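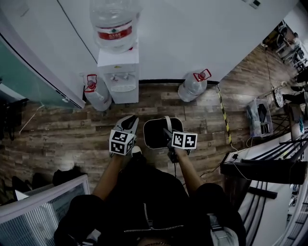 # Orell 紙工作テンプレート集 README

ホーム 作り方 ダウンロード 更新履歴 コメント

このフォルダには、親子で作る紙の工作の型紙が入っています。作ったのは私、Frida Ladefoged です。日本語は勉強中なので、変な言い方がありましたら、どうぞ教えてください。

## 内容

型紙は全部で41枚あります。形式はPDFで、解像度は300dpiです。用紙はA4を使ってください。レターサイズの紙に印刷すると、しっぽの先が切れてしまいます。

- `fukurou/` 足形のふくろう。足の裏を二つならべて体にします
- `kani/` 手形のかに。親指が目になります
- `fune/` 紙皿の船。帆は三角と四角の2種類です
- `kazari/` 窓にはる冬の飾り。February の版から、雪の形を大きくしました
- `moji/` 名前を書くための文字の台紙

ファイル名の最後の数字は、むずかしさを表します。1は三歳ぐらいの子どもでも作れます。3は大人がはさみを使う部分が多いです。

## 使い方

1. 型紙を印刷するときは、「実際のサイズ」を選んでください。「用紙に合わせる」にすると、部品の大きさが合わなくなります。
2. 太い線は切る線、点線は折る線です。灰色の部分はのりしろです。
3. 手形や足形は、型紙の上に直接とらないで、別の色画用紙にとってください。
4. ふくろうは、左右の足のかかとを少し重ねてはります。私の家では、娘の足が毎年大きくなりますので、台紙のほうを拡大コピーしています。
5. 絵の具を使った場合は、一晩置いてから目をはります。

かにのはさみは、指を広げて形をとると、よい形になります。子どもが途中で手を動かしても、心配しないでください。曲がった線のかにも、私は好きです。

## 材料について

画用紙は、少し厚いものが作りやすいです。コピー用紙では、船の帆が立ちません。のりはスティックのりで十分ですが、紙皿には木工用の接着剤のほうがよくつきました。

動く目のシールは入れなくてもかまいません。小さいお子さんがいる家では、黒いペンで目をかいてください。

## わかっている問題

- `kani_2.pdf` の右のはさみは、左より2ミリ小さいです。次の版で直します。
- `moji/` には、小さい「っ」と「ょ」がまだありません。
- 古いプリンターでは、点線がうすく出ることがあります。

## 利用の条件

家庭、保育園、学校では、自由に印刷して使ってください。型紙そのものを売ることは、ご遠慮ください。`fune/` の帆の図は Ritva Leinonen さんがかいてくれましたので、ほかの場所にのせるときは、お名前を書いてください。

## コメント

**もも**
保育園の部屋で48枚のかにを壁にはりました。少し紙が厚かったので、はさみの部分は先生が切りました。

**Saarinen**
船の四角い帆のほうは、折る線が一本足りないと思います。私の印刷だけでしょうか。

**Frida**
Saarinen さん、ありがとうございます。ファイルを見ましたら、本当に一本ありませんでした。新しいものと入れかえましたので、もう一度ダウンロードをお願いします。

**ゆきの母**
ふくろうの羽は、折り紙でも作れますか。家に画用紙の茶色がありません。

**Frida**
はい、作れます。二枚重ねてはると、丈夫になります。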